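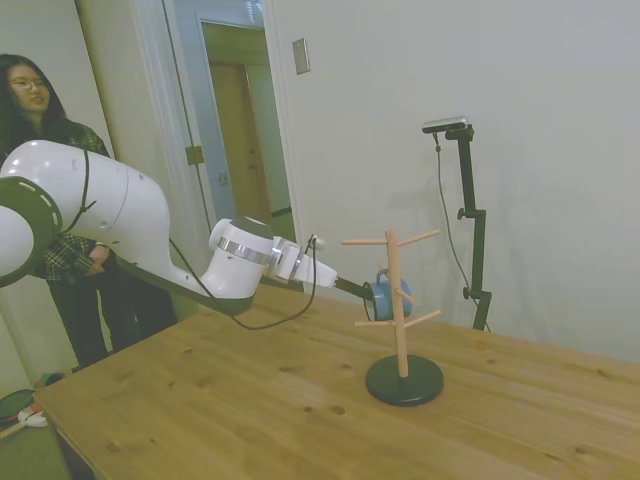

By the Ostava kitchen project desk | March 31, 2020
Filed under: Grantee Updates

Quick one for the Wisine fund, full report to follow. Mug storage — nearly there. Went with the wooden trees in the end, pale pole, round black base, four pegs, two high and two low. Small blue mugs hang on them fine. Big soup mugs dont, handles too thick, so those stay on the shelf.

Ordered 50 mugs from Plident. 5 came chipped, replacements promised, no date yet. Pine table is staying, knots and all. Sanding quote from Chu was over budget so we skipped it.

Still to do: labels for the shelf, second coat on the back wall, tea towels. Money — 2 invoices outstanding, both small, recepits attached. Would like to move what's left of the sanding line over to shelving if you're ok with that. Need a yes or no before we order brackets.

5 shares | 2 comments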